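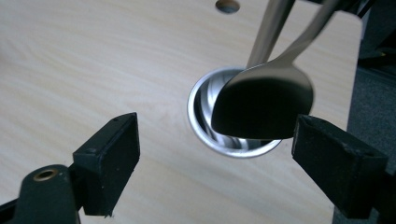
A spoon over the metal cup set into the tabletop.

The tables at Sistano have a light wood-grain surface, and each one has a round metal cup let into it, with the rim level with the top. Stella Ogola, who designed them for the tasting room, has spent more time on the cup than on anything else in the building.

"A cup that stands on a table gets moved," she says. "People push it to make space for a notebook, then they reach for it and it has gone somewhere else. Once it is in the table, the reach is the same every time."

The cups are for used spoons. At a tasting, a spoon goes into the sample once, then into the cup. Ogola first tried a raised rim, 4 millimeters high, on a trial table built in May. It caught sleeves, and crumbs collected along the outside edge. The present rim sits flush and can be wiped over in one pass.

The cutout is the difficult part. "If the hole is too tight you can't lift the cup out to wash it," she says. "If it is too wide, the cup turns when a spoon hits the side, and you hear it. I wanted it to stay quiet with the spoon coming in at an angle." The final diameter is 65 millimeters. The first supplier, Görtz, cut the openings by hand to a template. The later tables came from Lultska, which cuts them by machine and seals the raw edge before delivery.

Ogola kept the metal polished, against the advice of Tirkia, the firm that fitted out the kitchen next door and preferred a brushed finish. Polished metal shows marks sooner. She regards this as useful. "Staff see a smear and change the cup. With a brushed surface they might leave it until the end of the day."

There were complaints about the depth. A long-handled spoon leans well out of a shallow cup, and a short one can slide down into a deep one. She tested both and settled on a depth that suits the long spoons, as those are what Sistano buys. Around 100 are in use.

The next change is to the tabletop itself. Ogola wants a slightly duller surface, with less shine under the lamps. Samples have been ordered, and she has asked for each of them with the hole already cut.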